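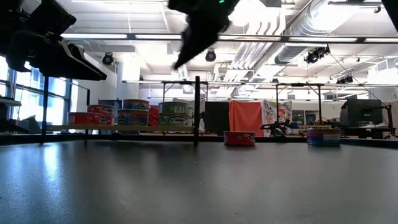 Short cans on a low shelf, how do you stack them?
Storage and Shelving board, 6 replies

pouran_r
Good evening everybody. I am new on this board, so please excuse me if I put this in the wrong place. I have a low wooden board where I keep short round cans, the flat type, not the tall ones for soup. I put them two high, in stacks next to each other. It looks tidy, but I have a question which I cannot solve alone. When I want the lower can, I must always lift the upper one, and then it stays on the table until the evening. Is it better to keep the same kind together in one stack, or to mix them?
Pouran Rostami

Trevlow
Welcome. Same kind together, always. If both cans in the stack are the same you never need the lower one first. I have 40 cans of this format in a cupboard and I do it like this for years.

jalico
I don't agree with Trevlow. Same kind together works if you buy many of one kind. If you have one or two of each, you will have half of the stacks only one can high and the shelf is full very quickly. I mix them, but the oldest date goes on top.
One more thing, please turn the label to the front. A green can with the barcode side to the front tells me nothing. I want to read what is inside before I take it in my hand.

Trevlow
The date on top is fine until you buy new ones. Then you must take everything down again. Who does this after work?

jalico
I do. It takes as long as the kettle.

pouran_r
Thank you both. The barcode is my mistake also, I put them back in a hurry and I don't look. I measured the board now and the depth is 195 mm. So there is place for a second row behind, but I am afraid I will forget what is there.

Yazdani
My advice is different: do not stack at all. I use one low platform and all the cans stand on it in one layer, in two rows. You see every lid from above. The ones without place stay on the worktop near it until I have used something. With pull tabs it is also more comfortable, the finger finds the tab before you lift the can. The weak side is that many lids are silver or gold and from above they are nearly the same, so I write on the lid with a marker.
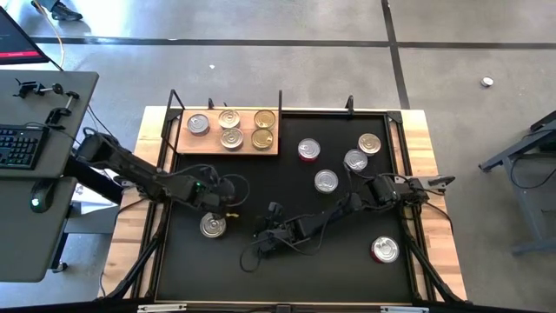

Reply from Flememon: one layer or two?

I have tried both ways, so I can say something. One layer is easier to look at, but it needs double the surface. For a small kitchen this is a lot. Two layers need less surface, and you see the labels from the side, where the colours are. A red can and a green can I will never confuse. Two silver lids, yes, I confused them in February and opened the wrong fish for my guests.
About the marker from Yazdani: use a permanent one and let the ink dry before you touch it. Mine came off on my fingers.

Yazdani
Correct, I should have written this. Permanent, with the thin point.

Trevlow
Still same kind together for me. But Pouran, with 195 mm I would not make a second row behind if you stack. You will find these cans again after three years.

pouran_r
I think I will try the single layer for the cans I use every week, and the stacks for the others, with the labels to the front as jalico says. I must look for a second board, the same depth if possible. Does somebody know if untreated wood gets marks from the rims?

jalico
Mine got rings where I put a can back with a wet bottom. Wipe them first and it is no problem.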